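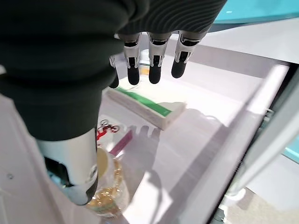

Small things, white bin. The packet with the little red cyclist is a favorite of mine.

The Great Small-Stuff Sort
February 8, 2021
By your editor, The Clovska Letter

61 shares | 2 comments

So I finally did the small-stuff bin. If you've been reading since October you know I promised to do it then, and then I promised again, and meanwhile I kept dropping things in and shutting the closet door on them. You know the kind of bin I mean! Packets, tiny boxes, a lid that goes with something, craft bits from a project I was very excited about for one weekend.

My plan was to tip the whole lot out on the table, which is how I always used to do it, and how I always ended up eating dinner on the couch for a week. This time I left everything where it was and pulled out one kind of thing at a time. Flat things first (packets, strips, anything that slides under everything else), then boxes, then anything that can spill. I wish I'd done it that way years ago.

The golden-amber stuff in the clear plastic is in the spill group, obviously. It looks so pretty with the light on it that I keep wanting to leave it out on a shelf, but I have met my own elbows. The white box with the green stripe gets to stay too. I like a box with a bright edge, you can find it again without reading anything. 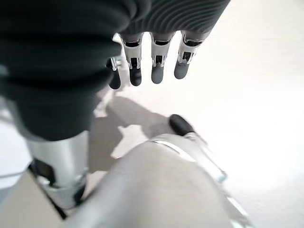
Dark gray knit, nice and close. Look at that ribbing!

I know, I know, knits are not small stuff. But I can't look at a good rib without thinking about my sweater shelf, and several of you wrote in after the last letter to ask how I store mine. Folded, always, never on a hanger. I roll the really thick ones and stand them up in a Pastik tub, the shallow kind, so I can see every color from the top. My Adby cardigan is the exception. It has its own drawer and it's spoiled rotten.

Anyway, back to the sorting. The boxes went quickly and then I got badly stuck on clear plastic. I had no idea how much of it I'd been hanging on to. Is it a lid? Is it a tray? Does it belong to the thing I gave away? My new rule is that a clear piece gets one evening to find its partner, and then it goes out with the recycling. I broke the rule almost immediately for one with a lovely snug lid, but I'm sticking to it now.
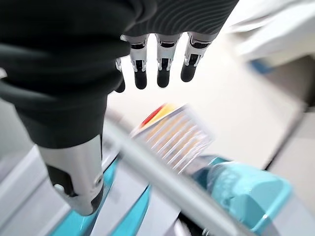
Clear plastic with a row of thin ridges or slots, and plenty of clutter still to go.

What I'm keeping goes back in groups, with the spillables in jars and the flat packets standing on edge like file cards. No labels yet. I bought a roll of 85 and can't find it, and yes, I do suspect the bin.

Next letter is the ribbon box, if I'm brave. Send me your own rules for clear plastic, especially the ruthless ones!

Write to the Clovska Letter by replying to this email | © 2021 Clovska | Back to top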